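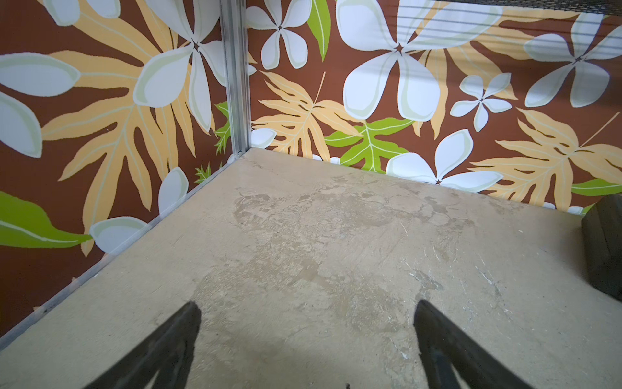 Week 3 notes – can machines do the chores yet?

Hi everyone, notes from the session, typed up fast before I forget what I said. If you missed it, read these and then borrow Ga-eun's sketches of the three grasp types, which are much better than what I put on the board.

We started with the question I get at every family dinner: when is the robot going to wipe my counters? My answer is still "some of it, on a good day." Picking up a dry sponge from a known spot is pretty much solved. Wiping a flat surface is close. Deciding whether the surface is clean is where it all goes sideways! A stain that's soaked into a board and a spill from breakfast can look the same to a small camera, and the arm will happily scrub the old stain forever if you tell it to stop only when the mark is gone. (Lungile asked if you could just set a time limit. Yes, and most people do, and then it quits early on the real mess.)

Then the shop-floor side. I walked you through the numbers from Sidach, the packing shop where I spent part of May. They logged 655 pick-and-place tries with a two-finger gripper, and 269 of them needed a person to step in. I know that sounds terrible, but look at how they split. Stiff boxes hardly ever failed. Bags, cloths and anything shiny made up nearly all the trouble. Hae-won pointed out that the shop counted a nudge from a person the same as a full rescue, so please keep that in mind when you quote the figure.

Things I want you to remember for the quiz: a gripper's opening width sets what it can even attempt. Corners are hard – the fingers need room on both sides of the object, and a wall takes that room away. Busy patterns behind an object can confuse the vision part, so don't test only on plain white tables and then tell me it works in a kitchen.

Reading is the Clunus chapter, first 19 pages. Skip the math box unless you like that kind of thing.

For next time, pick one chore you did this week and write down every step, including the ones you did without thinking. Yi-an tried folding a towel in class and we were still arguing over step four when the bell rang. One page is plenty, and bring it on paper.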